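Avatance Two-Arm Bench – Open Day and Demonstration Visits

Home / Benches / Two-Arm Bench / Come and see it

The Avatance Two-Arm Bench is a pair of matched arms set up over a shared table, meant for light, fiddly handling work where one hand alone tends to make a mess of things. We sell it to growers, packers, florists' suppliers and colleges, and now and then to someone who simply has an awkward job and has run out of patience with it. If that last one is you, you are very welcome, and do bring the awkward job along with you.

We have always felt that a page like this can only tell you so much. You can read the reach and the payload until your eyes cross and still have no idea whether the thing will cope with your stems, your trays and the people who will be working beside it. So we run open days at our Clumberg workshop, and we would much sooner you came and spent a couple of hours with us than bought from a list. The kettle is on from half past nine and there is parking behind the building (turn in at the second gate, the first one belongs to the joiners and they do mind).

What you'll see on the day

Most of the morning is given over to stem handling. We settled on artificial flowers for this a while ago and have never gone back, as they can be picked up again and again through a long day and they still have enough bend, leaf and general awkwardness in them to be a fair test. The arms work from both sides of the table, and the part visitors tend to crowd in for is the moment when the two grippers are close together over the middle with a single stem between them.

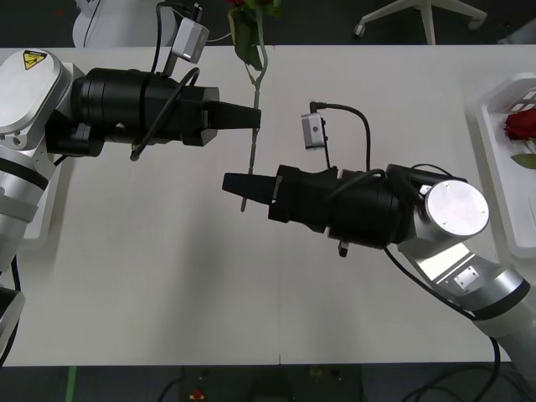

The two grippers and a thorned rose stem over the centre of the table, with a second rose in the tray.

You are free to ask for the same move again, slower, from the other side, or with the stem held higher up. Tariq Bukhari usually looks after this part and he is very patient about repeats. He will also show you the view from the small cameras carried near the grippers, which many people find more useful than standing over the table, as you get to see how much of the stem is hidden by the fingers themselves and how much the leaves get in the way.

After the stems we move on to trays and long thin items. It sounds dull written down and it is one of the better bits of the morning! A long stick is a surprisingly tricky thing to place neatly, particularly when there is already something lying in the tray, and we like to leave the table a little untidy for it. Real benches are untidy. If a system only behaves when everything has been squared up with a ruler, you will want to know that before you have paid for it. 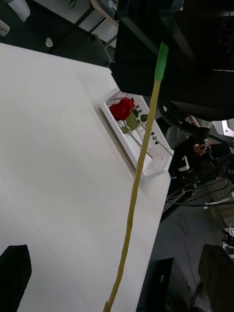 Roxana Nina wrote to us after an earlier visit to say that she had come expecting to be sold something and had gone home with four pages of notes on how her own trays were laid out. Her view was that the questions she was asked at the table did more good than the demonstration itself, and that she would have liked another half hour with the controls in her own hands. She also thought the sandwiches could be improved. We have since made the hands-on session longer, and we have changed the sandwiches.

The hands-on session

Once the tour is over, groups are split up so that everyone has a proper turn. You will start with the arms moving slowly and nothing on the table, then move on to picking up, holding and passing across. There is no need to have done anything of the kind before. People who drive a forklift or do a lot of needlework often take to it very quickly, and we have stopped trying to guess who will and who won't.

Please tie back long hair, leave scarves and lanyards on the hooks by the door, and wear flat shoes, as there are cables on the floor. Children over twelve can come with an adult and may have a go at the slow stage.

Grip and leaf handling

The question we get more than any other is whether the fingers will crush things. The fingers on the demonstration bench are plain, straight and black, with no special padding, and we keep them that way for visits so that you see the standard part and can judge from there. Softer tips from the Lemieux range can be fitted in place of them, and we keep a set in the drawer if you want to compare how each one sits against a stem. Have a close look at where the grip is taken, too. Gripping just under a leaf joint gives a different result from gripping on a long bare stretch, and it is worth trying both with your own material if you can bring some.
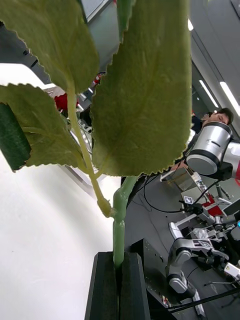
Stem held upright between the standard fingers, just below the first leaf stalk.

Leaves are the other half of the matter. A broad leaf close to the gripper can block a good part of the camera's view, and this is where having a second arm with its own camera earns its keep. Ask to see both views side by side. We would also say, and this is only fair, that very dense foliage is still hard work for the bench, and if you are handling something like bushy pot plants we may well tell you to wait, or point you to a different layout altogether.

What comes with the bench

The standard package is two arms, two grippers with standard fingers, the gripper cameras with their cabling, the white work table, a tray and the control unit with its screen. Delivery and setting up are included within 100 miles of Clumberg, and beyond that we will quote you a price which covers fuel and a night's stay for whoever comes out. Training is a full day at your own site, and we ask that the people who will really be using the bench are there for it, as well as whoever is signing for it.

Order code for the bench with standard fingers: 1237
Order code for the Lemieux soft tip set: 961

If you already run a Dasitz conveyor, tell us when you book. There is a side bracket that lets the table stand level against it, and we would like to have one out ready for you to look at.

Bookings and dates

The next open day with places left is in April, and the one after will be listed as soon as we have agreed it among ourselves. Groups are kept small. You can book by ringing the workshop or filling in the form at the foot of the page, and it helps us a great deal if you put a line or two in the notes box about what you handle and how it arrives with you (loose, boxed, in buckets, standing up, lying down).

If an open day doesn't suit, private visits can be arranged in the afternoons. These are quieter and you can bring a bigger box of your own bits and pieces. We do ask for a week's warning so that the bench can be set to the right height and Tariq can have a think about your job beforehand.

A few things people ask

Can we film? Yes, and please do. Just check with the other visitors first, as some would prefer not to be in it.

Is the workshop step-free? It is, from the car park right through to the bench area, and there is a seat at the controls which can be raised or lowered.

Can we borrow a bench before buying? We have one bench that goes out on loan, and there is normally a queue for it. Ask on the day and we'll add you to the list.

Will the arms work with real flowers? They will handle many cut stems, and you are welcome to bring a bucket. Please bring a cloth as well, and keep the bucket on the floor by the wall, well away from the control unit.

Do we have to stay for the whole thing? Not at all. Some people come for the stems and slip off before lunch, and others are still chatting when we want to lock up – both are fine by us.

Page last updated Jan 13, 2026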